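3.2 Stacking and the use of table space

In the second part of the study we looked at how cups are brought together and taken apart on a shared table. Cups are a useful object for this question. They are light, they look almost the same as each other, and most people have handled them since childhood, so the participants needed very little instruction. The material was collected in Skustville and coded in the same way as the material from Akness (Section 3.1). Three kinds of event were marked: nesting (one cup is placed inside another), parting (a cup is taken out of a stack) and carrying (a cup or a stack is moved and the number of cups in it stays the same).

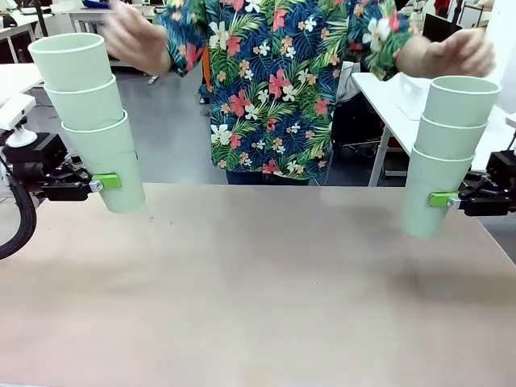
Carrying was the hardest of the three to code. Sampaio treats a carried stack as one object, and for a straight, tightly nested stack this is reasonable. In our material it was often not enough. A stack that is held only at its lowest cup can lean, and the cups above follow it to a different degree. The stack on the left in Figure 3a, three pale green cups held by the bottom one, leans clearly and the rims form a kind of staircase, while the stack on the right, also of three, stands more upright. We therefore added a second code, "lean", with two values (leaning, upright). It was given at the moment when the stack was highest over the table. When the two coders did not agree, the event was discussed and one value was chosen.

We also noted where on the table the cups were set down. The participants were free to use the full surface, but many of them preferred the part nearest to their own body – even when this part was already crowded. This made the later parting events slower, as a cup had to be lifted over its neighbors. We come back to this point in Section 4.

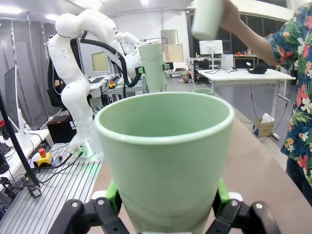
Iqra Chaudhry, corresponding author

Single cups were treated differently from stacks. For a single cup no lean was coded, and only the position of the opening (up, down, to the side) was written down. The cup in the foreground of Figure 3b is upright and was coded as "up". In the same figure another cup is blurred by motion, and for such cups the position was not coded from the single image. We followed here the rule of Edusov, who excludes unclear positions and does not estimate them.

The coding scheme was fixed in June, after a trial with 43 events, and it was not changed afterwards. The trial events are not part of the results reported below.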